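10 December 2021

Cold all day and the radiator in the back room making its ticking noise again. I said I would write something every night this month and have managed four nights, so I don't hold out much hope for the rest of December.

The chairs. I have been trying not to let this turn into the chair diary, but it is what has filled the week, so here we are.

Kimie wants new chairs for the hall before the supper. She has wanted them since the summer, when one of the old folding ones pinched Herman's thumb and he went around with a bandage the size of a lemon for a week. I never saw what was under the bandage. Anyway the thumb has become the great argument against folding chairs, and every time I say there is nothing wrong with the folding chairs somebody mentions the thumb.

So she ordered from Homlow. White plastic, one piece, no screws, no hinges, wipe clean, stackable, good indoors and out. I have read the web page more times than I have read most books. It says the chair "invites you to stay." I have sat in a lot of plastic chairs and not one of them invited me to do anything except stand up and peel the backs of my legs off it. The page also says the design is the result of a long process. It looks like a chair. It looks like the chair outside every snack bar I have ever been to.

The price is what got Kimie, and I admit it is a low price. It is low if you buy 41 of them, that is. If you buy fewer it goes up by an amount I thought was meant to punish us. I asked why 41 and not forty, and she said that was how the pallet came. I don't believe a pallet comes in 41 of anything. I think they had one left over.

Order number 3577, if I need it again, and I expect I will. Kimie has it on a sticky note on the fridge and Herman has it in his phone and I am putting it here, because the sticky note will end up on the bottom of somebody's shoe.

They came Wednesday, in stacks, wrapped in so much plastic that I thought for a moment we had ordered the plastic and the chairs were packing. It took the whole morning to get the wrap off. Herman went at it with his pocketknife and I followed behind him picking up the bits. The bin was full before we had done the second stack. Wipe clean, says the page. It doesn't say anything about the bin.

The first thing I did was sit in one. It gave. I don't mean it broke, it only leaned a little to the left, like a person who wants to hear what the next table is saying. Herman sat in the same one and said it was fine. Herman is lighter than I am and he also says everything is fine. I moved it to another part of the floor and it leaned a little less. Then I moved it back and couldn't get it to lean at all, which did not help my case.

Kimie says the floor isn't flat. This is her position and she has held it for two days. The tiles were put down by Hurley's people, years back, and it's true that if you drop a marble by the door it will find its own way to the kitchen. I know this from having dropped one. But the old chairs stood on the same tiles and I never felt one of them lean, and I said so, and she said that was because they were made of metal and weighed as much as a calf. So now I'm supposed to be glad of a chair that weighs nothing. I would like it to weigh something. I would like to know it's there.

Yesterday I did what I should have done on Wednesday and got down on my knees and looked at them from the other side. You learn more about a chair from underneath. The top is where they put all the effort into being smooth and pleasing, and the bottom is where they let you see how little there is. I tipped one onto its back and had a proper look. It's all ribs under there, and hollows between the ribs. I suppose the ribs do the work. I pressed on the seat from below with my palm and it pushed back well enough. Then I pressed where the leg comes into the seat, and that was better than I had expected. I am writing that down because I try to be fair.

What I don't like is the hollows. Every one of those is a place for dust to sit, and crumbs, and whatever comes up off a mop. The web page has a great deal to say about the top wiping clean. We are going to have to turn these things over, one at a time, and go into the corners with a brush, and I know who "we" is going to be. Kimie says they won't get dirty underneath because nobody eats off the underneath. She has not seen what I have seen in that hall after a supper. There was a year we found rice on top of the door frame.

She has bought a bottle of something called Dustalach for them. You spray it on and it is meant to keep the dust from settling. I tried it on one chair yesterday afternoon, the one I had been calling the leaner, and left another beside it with nothing on it. I couldn't see any difference this morning. I grant you one night isn't long. I will look again on Sunday, and if the two of them still look the same I am going to say something. The bottle claims it is good for up to 68 chairs, a figure they can only have got by someone sitting down and spraying chairs until the bottle ran out. I should like to have that job. It smells of pears. Now the leaner smells of pears too, and I can pick it out of the stack with my eyes shut.

Back to it this morning after coffee.
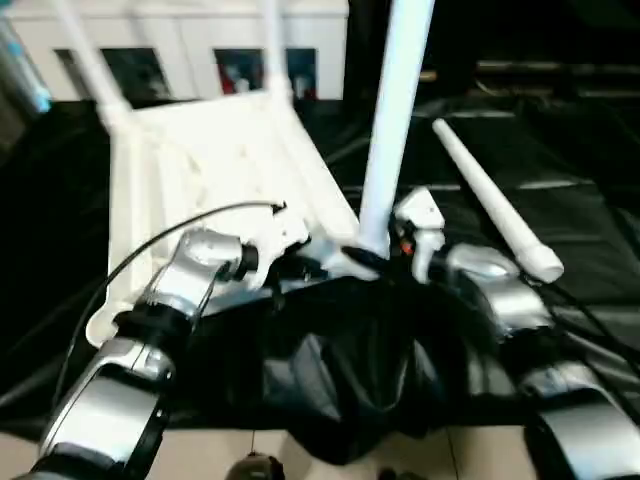
One of the white ones, tipped over on its back.

They do look very white. I'll give them that. The old ones were brown, or had become brown, and they made the hall look like a waiting room for a dentist who had died. With the white ones it looks like a waiting room for a dentist who is still practicing. Kimie thinks this is a big improvement. I think it's about eight dollars' worth of improvement per chair and I have said I will leave it at that.

I bet Herman they would be yellow in two years. He says plastics have come on a lot. I asked him where he had heard that and he said around. We have put a dollar on it. I don't know how we are going to judge, as there are a good many kinds of white, and I can see him standing there in two years telling me it's cream.

The stacking is another thing. The page says they stack, and they do, but then they don't unstack. You lift the top one and the next comes with it, and you stand there with two chairs in your arms, shaking them like a wet umbrella. Kimie has a trick with her foot. She showed me twice. I did it exactly the way she did and the whole stack walked toward me across the tiles. I've decided that stacks of four are the limit, whatever the page says, and I've put a note on the closet door to that effect. We'll see how long the note lasts.

And the feet. The feet are just where the leg stops. No rubber, no pads, nothing. When you push one back from a table it makes a sound I felt in my fillings. I thought of a whole room of people getting up at the same moment, after the blessing say, and had to go and stand outside. Wada sells stick-on felt ones, four to a card, and I worked out how many cards that would be and then worked out what it would cost and then didn't tell Kimie, because she would say we saved so much on the chairs that we can afford it, and that is how they get you. First the cheap chair and then the felt. I might do the front row only. People in the front row tend to get up more.

I asked what's to become of the old ones. No answer to that so far. They are along the side wall of the shed with a tarp over them. Herman says his cousin might take a few for a fishing cabin. I said I'd hold on to six of them, just in case, and Kimie gave me a look. In case of what, she said. In case of these, I said.

Phoned Homlow after lunch about the lean. I was on hold long enough to do the dishes and dry them. The girl was nice. She asked for the order number and I read it off the fridge, and then she asked whether the chair was on a level surface. I could hear Kimie not laughing in the next room. The girl said a small amount of flex is normal and gives comfort. I said I hadn't found it comforting. She gave me a reference, 819, and said someone would write to me. I have had references from people before. I'm noting it down all the same.

Here is what I think tonight, and I may think otherwise by Monday. They will do for the supper. People will sit in them, eat, and go home, and if one of them leans I doubt anybody will say so, because you don't, at a supper, you only shift your weight and assume it's you. I'm less sure about the summer, when they will be out on the grass and the back legs will go in like tent pegs. I said that to Herman and he said we could put boards down. So that's felt and boards now.

Kimie has gone up. She said on the stairs that I had spent more time looking at the bottom of that chair than I have ever spent looking for my glasses. My glasses are on the windowsill, I can see them from here.

Tomorrow: more trash bags, a stiff brush, call back about the ham. Ask Herman if he still has the long level, the real one, so we can settle about the floor.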